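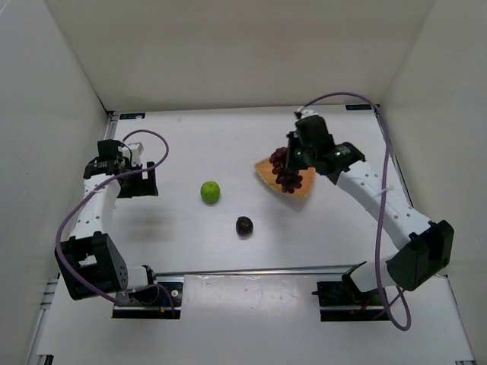

**Probebetrieb Obstkörbe, Erfahrungen?**

**Tharushi Munshi**
Bei uns in Pluststead läuft seit März eine Zelle mit zwei Armen. Sie sollen Obst einzeln greifen und in die Schale legen, also das, was wir an Linie 3 von Hand machen. Mich interessiert weniger die Technik. Wie hat sich bei euch die Arbeit verändert, als so etwas dazukam? Unser Schichtplan wird gerade neu geschrieben und die Infos sind dünn.

**Nuwan Samarakoon**
Bei Lumness haben wir das hinter uns. Das Packen wurde weniger, dafür kamen Vorsortieren, Nachlegen und Störungen quittieren dazu. Pro Schicht packe ich noch 400 Körbe von Hand, vorher waren es 500. Müder bin ich abends trotzdem, weil ich ständig zwischen zwei Plätzen wechsle.

**Haruto Mizuno**
Kann ich so nicht bestätigen. Das Heben ist bei uns deutlich weniger geworden, mein Rücken merkt das. Wer vorher acht Stunden am Band stand, wünscht sich das nicht zurück.

**Nuwan Samarakoon**
@Haruto: Ihr habt auch Äpfel in Kisten. Bei gemischten Körben hebt man sowieso nichts Schweres, da geht es auf die Handgelenke. Und die werden beim Vorsortieren nicht geschont.

**Tharushi Munshi**
Wir haben gemischte Ware. Runde Sachen und Trauben liegen zusammen auf dem Tisch, ein Arm links, einer rechts. Ich habe die Aufgabe bekommen, zuzusehen und aufzuschreiben, wann jemand eingreifen muss. In der Stellenbeschreibung steht davon nichts, bezahlt wird weiter nach Packerin. Die Schichtleitung sagt, das werde nach dem Probebetrieb geklärt.

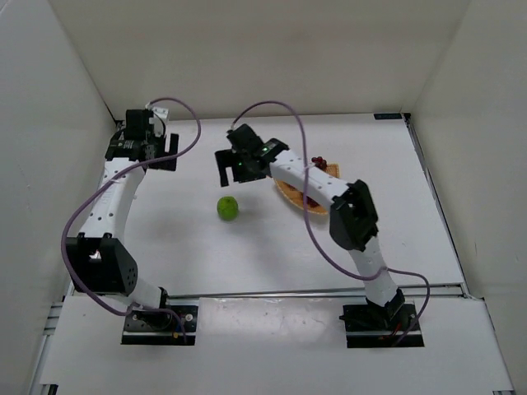
**Sorcha Mulcahy**
Lass dir das vorher schriftlich geben. Bei Zesov hieß es auch »nach dem Probebetrieb«, und der wurde dann zweimal verlängert. Wer Anlagen beaufsichtigt, macht eine andere Tätigkeit und gehört anders eingruppiert. Frag außerdem, wer haftet, wenn beim Eingreifen Ware kaputtgeht.

**Haruto Mizuno**
Finde ich übertrieben. In den ersten Wochen weiß doch keiner, wie die Tätigkeit am Ende aussieht. Ich würde erst mal mitmachen und lernen, was geht.

**Sorcha Mulcahy**
Mitmachen und schriftlich festhalten schließt sich nicht aus. Bei uns haben die, die gewartet haben, die Einweisung auf eigene Zeit gemacht. Am Sonntag.

**Kofi Adjei**
Eine Frage noch zur Einweisung: Dürft ihr die Arme selbst anhalten und wieder freigeben, oder müsst ihr jemanden rufen? Bei uns musste man rufen, und die Wartezeit ging in unsere Stückzahl ein.

**Tharushi Munshi**
Anhalten ja, freigeben nein. Ob die Wartezeit angerechnet wird, frage ich morgen nach. Antwort stelle ich hier rein.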